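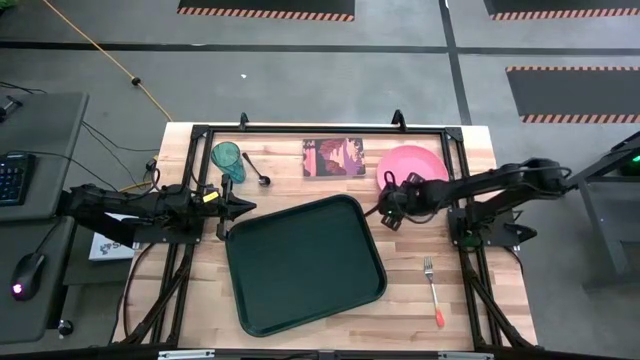
Second two-arm table: buy now or wait for the July budget?

tablesetter_k
Hi all, back with another money question. We run a two-arm table at our shop in Liltadgate and I've been told I can plan for a second one (yay!). Every arm I've priced is fine, I know what arms cost. What gets me is everything else. Rizk wants $838 for the frame kit with the butcher-block top, and Padusura will sell just the black extrusion and let us find our own top. Anybody bought from either?

mossbank
We got the Padusura frame for our Godelcombe room. Good stuff, but we spent two afternoons squaring it up and then had to order more corner plates. I'd pay Rizk and be done with it.

oldgearbox
Disagree! Two afternoons is nothing. Put the savings into spare grippers, you'll want them way before you want a nicer table.

tablesetter_k
Ha, fair. Grippers are on my list already. Right now it's all place-setting work for us, plate and cup on the tray, then fork and spoon,
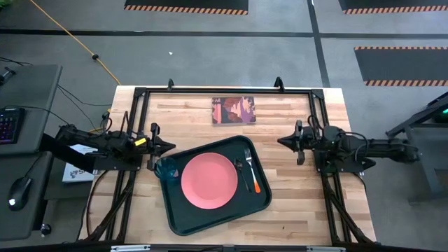
and the thin handles are what I'd want different fingertips for. So do I budget those per arm or per table?

mossbank
Per arm, always. And put in a line for cables and cable ties, I forgot it and had to go back and beg.

oldgearbox
Per arm, sure, but don't buy them all up front. Get one pair, try it on the fork, then decide. As for plates and cups, $200 is way too much if that's what you've got down. Dollar store.

tablesetter_k
Um, yes, $200 is what I had down. Cutting it! Still leaning toward Rizk for the frame, sorry oldgearbox. Does their price include the braces for the legs?

mossbank
Not on the quote I saw. Ask them before you sign.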